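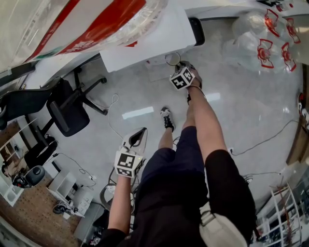
3 min read

Sasden Open Day Recordings - README

Contents
1. What is in the folder
2. How the sessions ran
3. File layout
4. Known problems
5. Contact

What is in the folder

Recordings from the Sasden open day, when visitors were invited to try the hand-held grippers for themselves. There are 42 recordings from 18 visitors. A few people recorded only once, and one visitor came back after lunch and did several more. Staff warm-up runs are kept in a separate folder called warmup and are not part of the count.

How the sessions ran

Each visitor got a short talk from Vilmos Veres, then 10 minutes with a pair of grippers. Both grippers carry a marker cube, and the tracking software, Jirevus, uses the cubes to work out where each hand is. Visitors chose their own task. Picking things up from the floor was popular, and so was anything near the window.
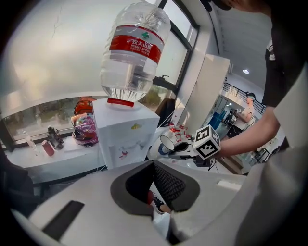
We did not correct people on how they held the tools. If a visitor dropped something and tried again, the whole attempt was kept as one recording. Visitors worked alone or next to a staff member, and the notes file says which.

File layout

One folder per visitor, numbered in order of arrival. Inside each:
video - one file per camera
track - gripper positions from Jirevus
notes.txt - task in the visitor's words, start time, staff present

Names are not stored. The sign-up sheet was shredded after the event.

Known problems

Tracking drops out when a cube is turned away from the camera. Gaps are left empty in the track files and are not filled in.
Visitor folders 3 and 10 have no sound.
Clock times in the April test files are one hour off. The open day files are correct.

Contact

Questions about the files go to Oskari Kettunen at Sasden. Please say which folder you are asking about.

Last edited Monday, July 27, 2020 - fixed the folder numbers under Known problems.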